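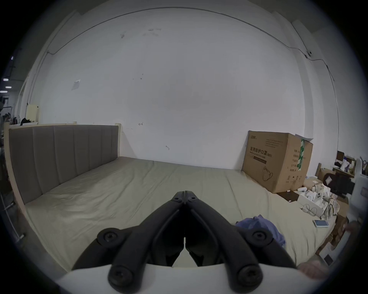

Gripper maintenance meeting, Todesness workshop
Friday, May 11, 2018
Present: workshop, collection and stores. Apologies from Chu.

1. Minutes of the last meeting
Agreed, with one correction. The service interval for the hand-held gripper should read 4,000 cycles.

2. Condition of the gripper
The unit came in for its service with 425 cycles left to run. Collection had reported that the fingertips were not meeting square when closed on thin cloth. Workshop found play in the left linkage and put it down to the large pivot screw backing out. The screw was removed, cleaned, refitted with thread lock and marked with a paint pen. The right one was treated the same way although it had not moved.

The small screws near the fingertips were checked and left alone. Collection asked whether they should have thread lock too. Workshop would prefer not, as the tips are changed often and the heads are easily rounded. To be looked at again in July.

3. Closing gap
There was some discussion of how narrow the gap should be before the fingers count as closed. The Jatow sheet gives one setting for all tips – workshop thinks it is too tight for the newer ones and makes the motor strain. Agreed to keep the sheet setting until the new tips have had a full week of use on bedding and clothes.

4. Setting up at the start of a session
Collection will open and close the gripper fully 11 times before the first task, then zero it. If the zero has drifted, do it again. If it drifts a second time, stop and send the unit back. Hex keys are to travel in the case with the gripper. Two sessions were held up last month for want of one.

5. Spares
Stores has linkages but is short of pivot screws. The Zaltar order came to 169 and is due before the end of the month. Stores asked that used screws go in the scrap tin and not back in the drawer.

6. Any other business
The log sheet needs a column for who did the zeroing. Workshop to add it.

Actions
Workshop – new log sheet; recheck the paint marks after one week.
Collection – report on the new tips.
Stores – chase Zaltar for a delivery date.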